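Section 4. Planning Your Purchase

1. Rehearse the job in the Fluva simulator before you buy a Tretach arm. Simulated plates are cheap.
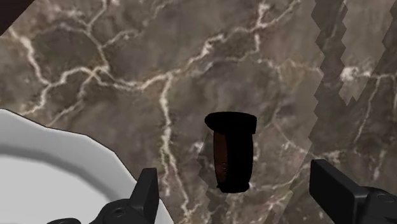

2. Allow 20 percent of the budget for spare finger pads – more if your counters are marble.

Note: The Skorncombe mount is sold separately, naturally.

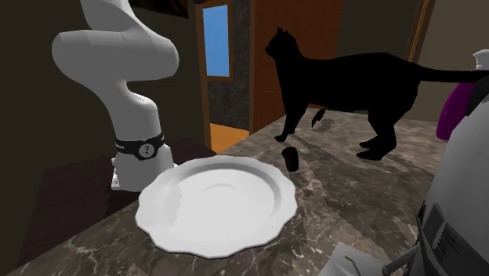

3. Get the quote in writing. It holds for 30 days.

Caution: The Naseri service plan renews itself. It is the most reliable part of the package.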